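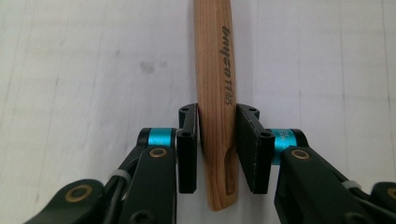
Motorsport Engineering Club, Department of Mechanical Engineering

Home | About | Projects | Workshop | Track Days | Contact

Filed under: Student Projects, Aerodynamics, Touring Cars

Does the Movach splitter do anything? A coastdown study on the club sedan

Project group: Hidayah Liem, Dimas Teoh, Khairul Pelupessy
Supervisor: Ludivine Maillard
Submitted 6/18/19

1. Why we did this

The club sedan has worn a Movach front splitter for two seasons. It came with a leaflet promising "up to 11 percent" less drag and more front grip, and most people in the club repeat the first half of that sentence as though it had been measured on our car. We could not find anyone who had measured it. The leaflet gives no speed, no ride height and no car model. It has a drawing with blue arrows.

Splitters are normally sold for downforce, and more downforce often costs drag. A part that claims to improve both may exist, but we wanted to see some numbers before the club spent money on the matching side skirts.

2. What we could test

We had no wind tunnel time. Grip we left alone, as any lap time difference would have been buried under tire wear and the driver's mood. That left drag, by coastdown: bring the car up to speed, put it in neutral, and record how long it takes to slow to 50 mph.

All running was done in May on the back straight at Muvthorpe, which the circuit let us use in the mornings before the paying customers arrived. The straight is not flat. It drops slightly toward the old pit entrance, so every run was paired with one in the opposite direction. Speed came from the Andik logger already fitted to the car. We checked it against a borrowed GPS unit and the two agreed well enough for this purpose, although the Andik is slow to update and we would not trust it in a corner.

Faizal Menon drove every run. He was not told whether we believed in the splitter, but he could obviously see whether it was on the car, so this was not a blind test and we don't claim it was.

3. Runs

We planned 200 runs, half with the splitter and half without, and kept 197. The three we dropped were one missed neutral and two where a maintenance truck was on the straight. We decided to drop them before looking at the times. Earlier club reports have been rather vague on this point, and one has a results table that is much tidier than the weather that day could have allowed.

Fuel was topped up at every change of setup, and tire pressures were reset at the same moment. Ride height was measured at the start of each morning only. It should have been measured more often.

4. Results

With the splitter fitted, the car took very slightly longer to slow down, which would suggest less drag. The difference was smaller than the spread between one morning and the next with no change to the car at all. Two of the mornings showed the opposite result. When we left out the windiest morning the average moved back almost to zero.

Khairul's reading is that the splitter has a small effect we were not equipped to see. Hidayah's is that there is no effect worth discussing. Our data does not settle the argument. What it does do is make the leaflet's top figure very hard to believe on this car at these speeds, since a change that large should have stood out clearly from the noise.

5. Weak points

Rolling resistance is mixed in with drag and we only corrected for it roughly. Wind was read from a handheld meter at one end of the straight. The splitter on our car has been repaired at the left corner and may not match a new one.

We also looked at the Myung test that several members quoted to us as proof. It covers a single car on a single afternoon, with a different wheel size between the before and after runs. We did not use it.

6. Recommendation

Leave the splitter on, as it is already paid for and removing it exposes the lower radiator mount. Do not buy the side skirts on the strength of the drag claim. If a later group wants to take this further, wool tufts and pressure taps under the nose would be more use than another set of coastdowns. The raw logger files are on the club drive in the aero folder, including the three rejected runs.

This site uses cookies to remember your settings. Accept | Manage preferences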